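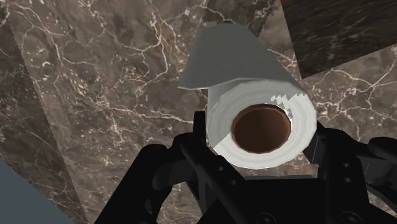

4. What the student project does and does not show

The Linmont course asked student teams to program a simulated arm for kitchen chores. We looked at 15 teams working in Clonder, the simulator used in class, and each submitted task was run 30 times. The final reports, handed in by Nov 13, 2020, read well. Most of them claim that the arm "can tidy a kitchen." We doubt that the runs support so broad a claim.

Our first concern is grasping. In Figure 4 the two-fingered gripper has a paper towel roll between its fingers, and several reports offer stills of this kind as proof of a good grasp. A still says little about whether the roll would stay put once the arm moved. Contact in Clonder depends on friction values that the teams were free to change, and only 2 of the reports list the values they used. The others leave the reader to guess - and a generous setting can make a weak grasp look like a strong one.

Our second concern is the choice of objects. The counter in Figure 5 holds a spray bottle, a knife, a melon and a tomato, among other things, and these call for quite different grasps. Most teams tuned their code on one object and then wrote about the whole counter. A success rate earned on a single shape should be reported for that shape. We also found no team that scored a run in which the target was pushed aside before it was picked up, so damage to the rest of the layout went unmeasured.

Figure 5. The arm and counter in the simulated kitchen.

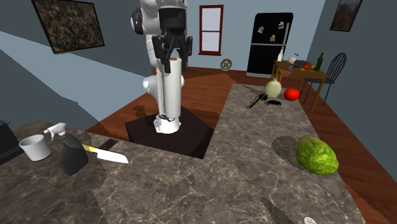

Nokuthula Buthelezi, commenting on a draft of this section, objected that we were holding a one-term class to the standard of a lab study, and that a team which gets any grasp working in November has learned what the course set out to teach. We accept the point about learning. It does not rescue the wording of the reports, which make claims about the arm and say very little about the students.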